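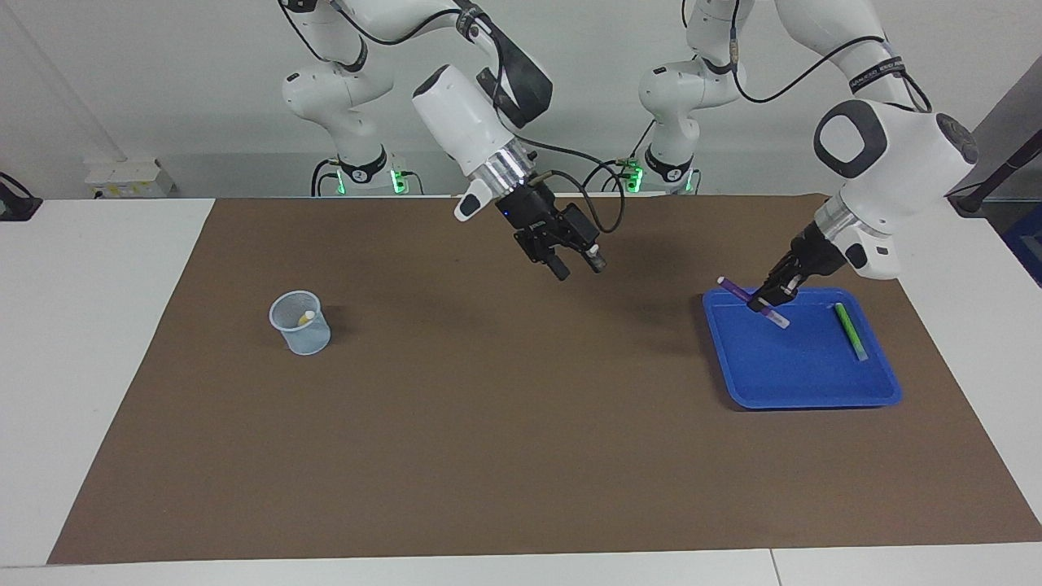 Two Arms and a Packing Bench: What Changed for the People at Allska

Student project report, Work and Technology module
Ynyr Llewellyn
Handed in 9th August

Why I picked this one

I worked at Allska in January, packing craft kits for schools (glue, card, pens, the lot), and by the end of my first shift I had sorted so many markers I was seeing them with my eyes shut. So when I heard they were trying out a pair of robot arms on the pen job, I asked if I could come back and watch for my project. They said yes, as long as I wore the shoes!

What the job is

Pens arrive jumbled and have to end up in the right place for each kit. At the trial table the things are laid out on brown paper: a blue tray with the markers in it, and a little mesh cup standing well over to the other side. One arm can be down in the tray with a purple marker in its gripper while the other hangs there open, holding nothing, with a green marker still lying in the tray. I found that oddly hard to watch at first. A person would have scooped up both.

The team calls the whole setup Miranda, arms, table and all. The software that keeps track of the kits is Handano, and it was there before the robots, so people already had opinions about it (mostly about the log-in screen).

How I did the project

I spent 22 hours on the floor, spread over several visits, and had longer chats with two of the packers and the shift lead. I also got to see the packing log for the trial, which had 2,263 pens in it. Of those, 188 had been flagged for a person to sort out, usually a pen that had been dropped or put down somewhere daft.

What changed for people

The biggest surprise for me was how much walking there is now. On the old bench you sat down and stayed down. Now whoever is on Miranda sets out the trays, goes off to tape boxes, comes back to deal with a flag, then goes off again. One packer loved this and told me her wrists had stopped aching. The other one hated it. She used to chat to the person next to her all morning, and she said minding the arms was "like babysitting, only quieter".

Then there's the training. Everyone got one afternoon, which was fine for starting and stopping things, but people wanted more on what to do after a flag. I saw somebody wait ages for the shift lead over a single pen because she wasn't sure she was allowed to clear it herself (she was).

Pay hasn't changed. A few people think it should, as they're doing a more fiddly job, and I have to say I agree with them. The shift lead said it was being talked about with the Ikby site, where the same trial is meant to start next.

What I'd do differently

I only went in on day shifts, so I've got nothing on evenings, when there are fewer people to answer a flag. I also wish I'd timed the old bench back when I was working on it, because I've got no proper numbers to set beside the log, just my memory of being bored and slow. If anyone carries this on next year, please do that bit first, and ask for the flag sheets early. Mine took two weeks to turn up.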